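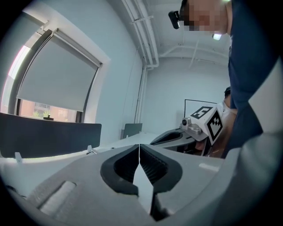 Figure 4. Leaning in from the side, with one arm reaching down.

4.2 Leaning as part of the job

When I started on the diaries I thought this section would be about tables. I had a whole plan for it: high tables, low tables, people grumbling about both, and a nice little chart of who grumbled most. What people wrote about instead was leaning. They lean over the table to get at the far side of it, they lean over each other, they lean over the drawer they've just pulled out and then stay there, bent, for the whole time it takes to sort the thing. The posture in Figure 4 is the sort I mean, with the shoulder over the work and the arm going down to it.

I'm using 'leaning' loosely here. In the first round of coding we tried to split it into bending, stooping, reaching and hovering (my word, and I still like it), and Emese Juhász and I could not agree on where one stopped and the next began. We had 317 diary entries from the 19 households, and after an afternoon of arguing over the first batch we put all four under one heading and wrote a note beside each entry saying what kind it seemed to be. The notes are untidy but they've been more use to me than the heading.

The households in Wasen and the ones in Bellach behaved differently, and I think most of that comes down to the kitchens. The Wasen flats have a fixed worktop along one wall and no space for a table you can walk round. If you want to sort cutlery or fold tea towels you do it at the worktop, facing the tiles, and everything is within arm's reach whether you like it or not. In Bellach nearly everybody had a table standing free in the room. You'd think that would mean less leaning, as you can go round to the other side. People didn't go round! They stood at one side, usually the side nearest the door or the kettle, and stretched. One woman wrote that she had 'never once' folded a sheet from the window side of her own table, and then in her next entry, a bit crossly, that she'd tried it and hadn't cared for it.

The standing place turned out to matter a lot in the longer jobs. Sorting a drawer is the clearest case. The drawer gets tipped out or lifted out, the contents go on the table, and small heaps start to form. The first heaps go down close to the body. Later ones go wherever there's space, and by the time someone gets to the rubber bands and dead batteries they are working at full stretch across everything they have already done. Several people described knocking a finished heap back into an unfinished one with a sleeve. I've done the same at home, with screws, and it is very annoying.

We asked everyone to try one change for a fortnight, starting in October. Half used a shallow tray, 400 mm across, which could be turned or pulled closer when they needed the far side of it. The other half were asked to leave a clear strip 200 mm deep along the near edge of the table and put nothing down in it. I expected the tray to win easily. It's a pleasant object, and people said so. But they filled it and then used the table round it exactly as before, so the leaning came back with a tray in the middle of it. The strip was less popular - 'like being told not to sit on a chair' was one remark - yet the entries from that fortnight have far fewer mentions of stiff shoulders and hardly any about spilled heaps. My guess is that the strip gave them somewhere to rest a forearm, though I can't show that from diaries and wouldn't want to lean on it too hard.

Two people working together is a different business altogether. We hadn't planned to look at this and it only came up because so many chores got shared once the diary was lying open on the side. When two people tidy one table, the second person to arrive nearly always comes in from the side, and then leans across the corner. Sitting opposite would give both of them more space. I asked about this in the closing interviews and the answers were mostly shrugs. A man in Bellach said that if he sat opposite his daughter he'd be seeing the piles upside down and would put things in the wrong ones, which struck me as a perfectly good reason. His daughter said he put things in the wrong ones anyway.

Light came up more than I'd bargained for, too. Leaning over a job puts your own head between it and the ceiling lamp, and a fair number of entries written after the evening meal complain of working in one's own shadow. People moved the job before they moved the lamp. They dragged the whole lot along the table, heaps and all, or gave up and left it until morning. The Wasen kitchens had it worse, with a single fitting behind the person standing at the worktop, and one household there had taken to doing its sorting on the bedroom floor.

The earlier study of folding and packing that we've borrowed from most (Lumbantobing, in the reference list) treats the height of the surface as the main thing and has people standing square to it. I don't disagree about height. If the table is too low, you'll feel it. But hardly anyone in our diaries stood square to anything for longer than it took to put the first few items down, and I'd be wary of advice that assumes they do.

A word on the entries we left out. Some were too short to code ('did drawer'), and a handful described jobs done sitting on the floor or the bed, where leaning means something else. We kept those in a separate sheet in Dastix, and they are not included in the comparison of tray and strip. The bedroom floor household is among them for its evening entries only; its morning ones, done at the worktop, were coded with the rest of Wasen.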